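Eine Orange, zwei Greifer und viel Geduld

Als ich Begoña Montes zum ersten Mal am Telefon hatte, fragte sie mich, ob ich Orangen schäle oder schneide. Ich schneide, klar, geht doch schneller! Kurze Pause, dann ein Seufzer: »Schade, dann können Sie bei uns nicht mitmachen.« So fing unser Gespräch an, und ehrlich gesagt hatte ich danach schon richtig gute Laune.

Montes arbeitet bei Cuvness an einem Projekt namens Narkby. Dabei führen Leute mit einem Greifer in jeder Hand Haushaltsarbeiten vor, die später ein Roboter übernehmen soll, und zwar bei sich zu Hause, mit allem, was da eben so herumliegt. Früher hat sie das Vormachen per Fernsteuerung betreut, im Labor, mit zwei Hebeln und einem Arm am anderen Ende des Raums. »Ich habe damit einmal fast den ganzen Vormittag an einem Reißverschluss gesessen«, erzählt sie. »Man spürt ja nichts. Man sieht nur, dass der Arm etwas später ankommt als die eigene Hand, und dann korrigiert man, und dann korrigiert man die Korrektur.«

Mit den Handgreifern sei das eine andere Welt. Man drückt, die Backen gehen zu, und wenn die Frucht nachgibt, merkt man es im Handgelenk. Ihr Kollege Osian Morris, der sich irgendwann in unser Gespräch einschaltet (man hörte vorher schon Geschirr klappern), ist da etwas nüchterner. »Die ersten zwölf Versuche kann man meistens wegwerfen«, meint er. »Die Leute sind zu höflich zum Obst.« Zu höflich? »Ja, sie tippen es an. Man muss schon zupacken, sonst lernt die Maschine das Antippen.«

Und warum ausgerechnet Orangen? Da wird Montes lebhaft. Eine Schale ist nie gleich dick, sie reißt, wo sie will, und beide Hände haben ständig etwas anderes zu tun: eine hält, eine zieht. 1.065 Durchgänge haben sie davon inzwischen gesammelt, am Küchentisch, auf dem Sofa, auf der Bettdecke. Am liebsten sind ihr die Aufnahmen, bei denen sich die Schale als Spirale hochdreht und die Frucht trotzdem stehen bleibt.

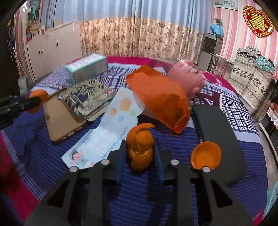

Was beim Vormachen schiefgeht

Ich wollte natürlich wissen, was die häufigsten Fehler sind. Morris musste nicht lange überlegen: zu schnell. Wer zu Hause schält, denkt nicht nach, und genau so sehen die Bewegungen dann aus, lauter kleine Rucke und Abkürzungen. »Ich sage immer: so langsam, dass es Ihnen peinlich ist.« Der zweite Klassiker ist das Umgreifen. Mit Fingern rutscht man einfach nach, mit zwei Backen muss man loslassen, neu ansetzen, wieder schließen. Wer das überspringt, reißt nur kleine Fetzen ab.

Von 70 Durchgängen an einem guten Tag behalten die beiden 41, der Rest fliegt raus. Tut das nicht weh? »Mir schon«, sagt Montes und lacht, »Osian löscht gern.« Er widerspricht nicht.

Aufgeräumt wird vorher übrigens nicht. Darauf besteht sie. Im Labor hatten sie anfangs eine graue Matte und sonst nichts, und das gelernte Verhalten war hübsch, solange die Matte dalag. Auf einer gemusterten Decke griff der Arm daneben. Seitdem dürfen Handys, Becher und Verpackungen liegen bleiben, wo sie liegen.

Im September wollen sie mit Mandarinen weitermachen, die sind kleiner und weicher und laut Morris »eine Frechheit«. Ich habe nach dem Auflegen gleich eine Orange aus der Schale genommen und es mit zwei Grillzangen probiert. Die Flecken auf der Tischdecke sind noch da.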